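Ticket: Render nodes drop texture cache after nightly restart
Product: Prelter render queue
Site: Mesthorpe
Reported by: Heledd Bowen
Assigned to: Washington Furtado
Status: Closed, fix applied

Problem

Jobs sent to the Mesthorpe nodes on Sunday evening finished with the right geometry but took far longer than the same jobs the week before. The queue shows no failed frames. Node logs repeat this line from the first job after the restart onward:

cache: index not found, rebuilding from source

The rebuild finishes, the job runs, and the next job rebuilds again. Nodes in the Skamley room run the same version and do not show the line.

Environment

Prelter queue and node agent on matching versions. 8 nodes affected. Cache on local disk, source textures on the Wyss file share. Cache limit set to 500 GB per node. Restart runs from the system scheduler at 02:00.

Steps taken

1. Checked free space on each node. All are well under the limit. Ruled out.

2. Cleared the cache by hand on one node and resubmitted a job. First run rebuilt, second run rebuilt. No change.

3. Ran a job without textures on the same node. It does not read the share. Render time was normal and the cache line did not appear, so the delay is tied to texture lookups.
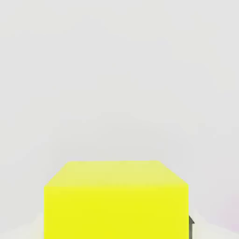

4. Compared the agent environment before and after the restart. When started by hand, the agent reads the cache path from the user profile. When started by the scheduler, the profile is not loaded and the path falls back to the system temp folder.

5. Checked the temp folder. It held 172 partial index files. The cleanup task removes anything with no open handle, and the agent closes the index between jobs. This accounts for a rebuild on every job.

6. Looked at Skamley for comparison. The cache path there is set in the agent config file and does not depend on the profile.

Fix

Set cache_path in the agent config on one node. Stopped the agent, removed the partial files, and started it through the scheduler. Two textured jobs in a row: index built on the first, reused on the second. Copied the config to the remaining nodes and restarted each one between jobs.

Comments

Heledd Bowen: Times are back to where they were. Can the old path in the user profile be removed as well?

Washington Furtado: Yes, removed. The config value takes priority in any case. I also asked for the fallback to be logged as a warning. At present it is only written at debug level.

Heledd Bowen: Checked again after the next scheduled restart. No rebuild lines on any node. OK to close.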